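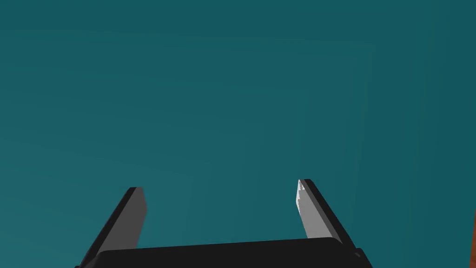

A simulated living room costs very little to wreck, and that is the main thing to be said for it. Durrani, the household robot project run by a small firm called Leser, has spent 18 months learning to clear a table that doesn't exist.

The method is called Mesano, and it is simple enough to explain over a sandwich. Most home robots are taught by showing them what to do, many thousands of times. Mesano also teaches them when their own wrist camera has stopped being any use. Point a gripper at a blank wall and the pixels it sends back are worth nothing, yet older software would go on acting on them with the confidence of a man reading a map upside down.

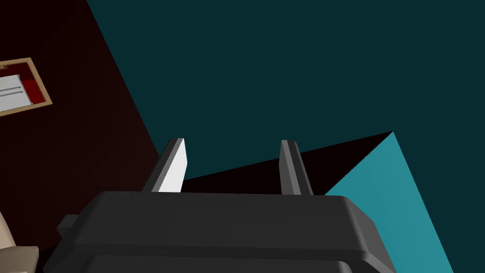 Mesano scores each view for how much it says about the job, then leans on whichever camera scores best. In simulated trials it cut failed grasps by 25 per cent. Koltasel, a rival lab, was unmoved: it said a score like that mostly rewards tidy rooms, and asked to see the same figure in a kitchen with a toddler in it.

Fair enough. Leser has two real kitchens lined up for January — toddlers to be confirmed.

Meanwhile the robot practises on crockery. A view from the body takes in both arms and the table between them, with a plate, a cup and a bowl, and it tends to score well.

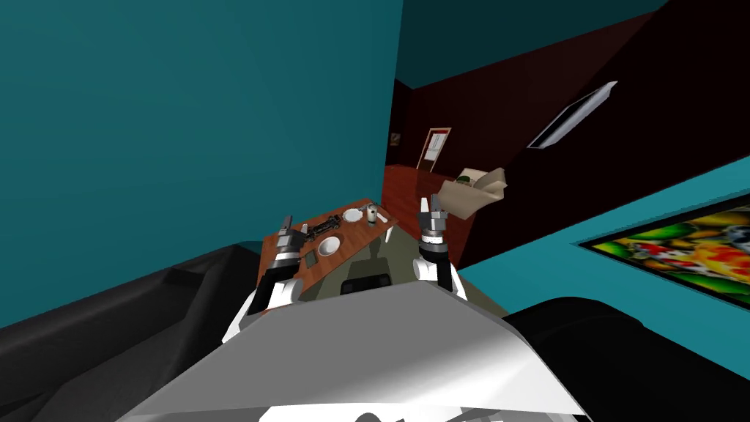

What the score gets wrong

Mesano is fond of clutter. Give it a busy painting and a plain cup, and early versions would happily study the painting. The fix was to mark down anything hanging on a wall, which will do nicely until somebody wants a picture straightened.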